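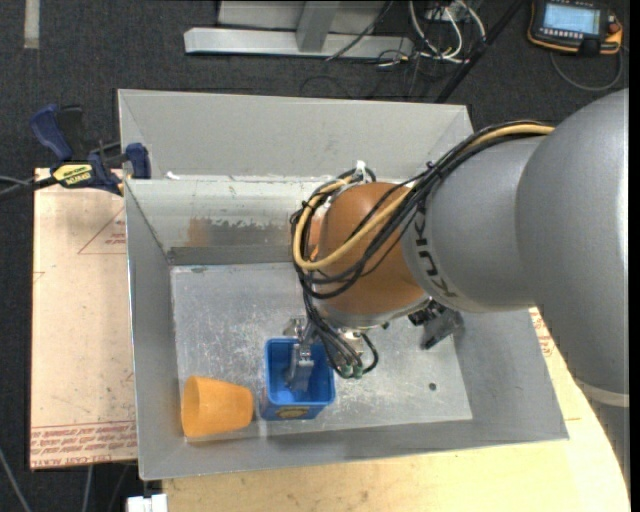

Marín has published a new good practice guide for companies that use robot arms to pick objects from bins and boxes. The guide is called Anum and it can be downloaded free of charge from our website. It is written for small workshops and test rooms, where the cell is often changed and the safety papers are not always changed with it. A large part of the guide is about cables and hoses. On the arm over the metal bin, the black lines and the pale-yellow hose make a wide bend beside the orange-brown joint and are fastened above it with a small white tie, and the guide asks that such a bend is checked through the full movement of the arm before the first pick of the day.

Published in August
By the Marín press office

The text of Anum has 10 rules. They were prepared together with Arham, our partner for training, after a study of 1,866 stop reports sent to us by over 63 workshops. Many of these reports spoke of simple matters: a bin that moved a little, a tie that was too tight, a container put back in another position than the programme expected.

For this reason the second rule says that every bin must be fixed to the table or to the frame, also when the test is short. A bar clamp is accepted for temporary work if it is checked at each change of shift. For permanent work the guide asks for bolts.

Other rules treat the gripper and the teach pendant. The speed must be reduced when the fingers go below the upper border of a container. The pendant must have a marked place outside the reach of the arm, and the person who holds it is the only one who may restart the cell.

The guide does not replace the law or the international standards, and it does not replace the risk assessment which every user must make. It gives a common way of working and a check sheet of one page, which can be hung near the cell.

Mistico, the training cell of Arham, has worked according to the rules for nine months. The remarks of its operators were used to make the wording shorter, mainly in the part about restarting.

Companies that wish to comment on the guide can write to the Marín press office. Comments will be considered for the second edition.

Home | News | Guides | Training | Contact

Related items
Check sheet for bin picking cells
Arham opens new course for cell operators
How to report a stop: short instructions
Mistico: nine months of daily checks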